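MFG 352 Material Flow and Storage
Unit 8 notes: Gravity flow storage and line-side supply
Prepared by Keisha Obi

8.1 Scope

These notes cover storage in which the load moves toward the pick face under its own weight. Powered conveyors were treated in Unit 6. Pallet flow is left to the reading; the discussion is limited to carton and tote flow, where unit loads are light enough to be lifted by one person.

8.2 Basic terms

Lane: one path through the rack, bounded by guides or by the next track.
Charge end: the high end, where loads enter.
Pick end: the low end, where loads are taken.
Pitch: the drop per unit of lane length, stated as a percentage or an angle.
Lane depth: the number of unit loads the lane holds when full.

A lane fed at one end and emptied at the other enforces first in, first out. Static shelving does not, unless stock is rotated by hand.
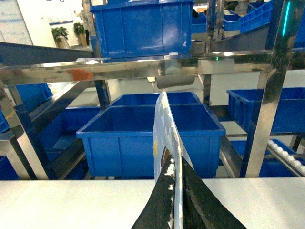 Load stability on a lane depends mostly on the shape of the base and the height of the center of gravity. Flat-bottomed totes run well. Soft bags and parts with narrow bases do not, and are placed in a tote first. A thin item stood on edge, like the light-blue one between the black fingers, has almost no base in one direction and would tip at the first contact with the load ahead. Items of this type are either laid flat or packed in a divided tote so that the walls carry the side load.

8.3 Choosing the pitch

The driving force on a load of weight W at angle a is W sin a. The resisting force is approximately C W cos a, where C is the combined rolling resistance of the wheels and the contact surface. Motion continues when tan a is greater than C. Starting from rest takes a steeper angle, because the base settles slightly between wheels.

C is found by test. Use the actual tote, loaded to its lightest and heaviest working weights. The lightest load usually sets the minimum pitch and the heaviest sets the braking requirement. In the Rascombe exercise, each group tests one lane for 60 cycles and records every hang-up, with its position.

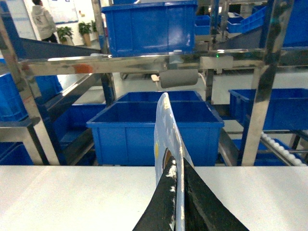
Photo: Leneo Teaching Collection

8.4 Container selection

Crates and totes with ribbed sides resist bulging under load, but ribs that project past the base can catch on lane guides. Measure the outside width at the widest point - usually the rim - and add the running clearance given in Table 8-2. Do not mix containers with different base patterns in one lane. A base with deep recesses can drop between wheels and stop.

8.5 Lane depth and replenishment

Let D be the demand in totes per hour, T the replenishment interval in hours, and S the safety stock in totes. The minimum lane depth is

N = D x T + S

rounded up. For the Kashindye case, D = 8, T = 1.5 and S = 5, so N = 17. If the rack is too short for N, split the part number over two lanes or shorten T. Splitting breaks strict first in, first out unless the lanes are emptied in turn. 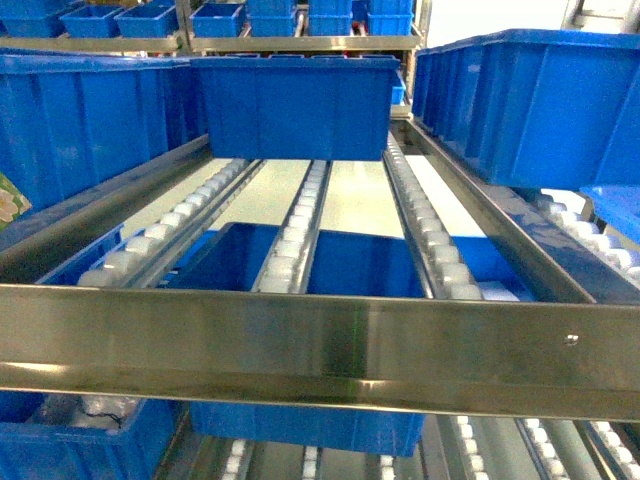
Fig. 8-3. Roller tracks with white wheels behind the steel front beam of a flow rack.

8.6 Track layout

Wheels should be spaced so that at least three are under the load on each track at all times. Two tracks per lane are enough for narrow totes. Wide or heavily loaded totes need a third under the middle - otherwise the base sags and C rises.

Tracks in a lane must be parallel. A small error in alignment steers the load into the guide, and the added friction is often mistaken for low pitch.

8.7 Problems

1. Repeat the Kashindye calculation with T = 2.
2. A tote starts at 4.1 degrees and keeps moving at 2.9 degrees. Find both values of C.
3. Read the Mivumar layout sheet and mark the lanes in which first in, first out is not assured. State the cause for each.

Problems 1 and 2 are to be handed in at the start of the May review session. Show units.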